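Budget season for our little robotics lab and I'm weirdly excited about it this year. Going to post the plan as I work through it, partly so people can yell at me before August when the orders go in. 1/

Starting point: we have one two-arm station and we want a second. That's it, that's the whole request. Everything below is me trying to figure out what "a second one" really costs when you write down every line. 2/

Last time I budgeted for arms and grippers and felt very smart. Then came the cables. And the framing. And the side walls, and the tabletop, and a power supply that could keep up with both sides at once. My spreadsheet had 16 lines when I submitted it and 137 by the time the station ran. 3/

So rule one for this round: the small stuff gets its own page. Screws, brackets, ties, connectors, spare wire. I set aside $1000 for it and I fully expect to spend all of it. 4/

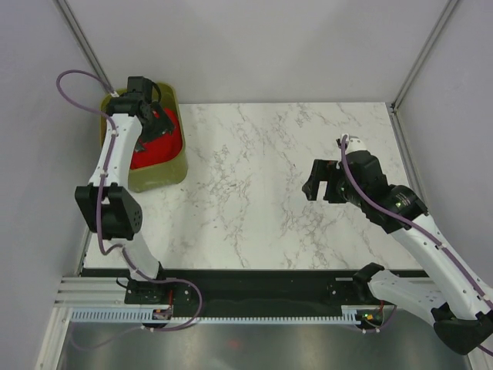

Rule two, buy spare gripper fingers on day one. We do a lot of reaching into bins, and bins are rough on fingers. I priced a full set from Fekerano and a set we'd print ourselves, and I'm leaning toward buying one and printing the rest. 5/

Bins, by the way! Cheapest line on the sheet and the one I'd happily double. Different heights, different colors, a few with thick rims and a few without. You learn so much about a setup by swapping the bin. Ours come to $111 for the whole pile and I love every one of them. 6/

Cable routing is where I changed my mind the most. I used to treat it as something you sort out on build day with a bag of ties. Now it's two full days on the schedule, with extra length ordered for each arm so nothing pulls tight when the elbow swings out. If you've got a favorite clip or sleeve for this, please tell me, I will read every reply. 7/

Framing: got quotes from Willirus and Dretlow. Willirus is cheaper per bar but you cut it yourself. Dretlow ships it cut and drilled. We have a saw. We also have a history with the saw. Going with Dretlow. 8/

The thing I can't settle is the tabletop. Same pattern as the first station so results line up, or something totally different so we find out what breaks? I keep going back and forth. The second one sounds like way more fun and also like a month of my life. 9/

Oh, and service time. I'm putting in one morning a week where the station is just off and somebody goes over the joints and the wiring. We skipped that in the first plan and paid for it in random afternoons. 10/

We're calling the new station Xue, same as the project, mostly so the purchase orders stop saying "arms (other)". 11/

Still to do: get the lead time on the arms in writing, decide on a spare elbow (pricey, but waiting on one is worse), and measure the doorway. We did not measure the doorway last time. 12/

If you run a two-arm setup and there's a line you wish you'd had on your first budget, send it over! I've got room for a few more before I lock the sheet. 13/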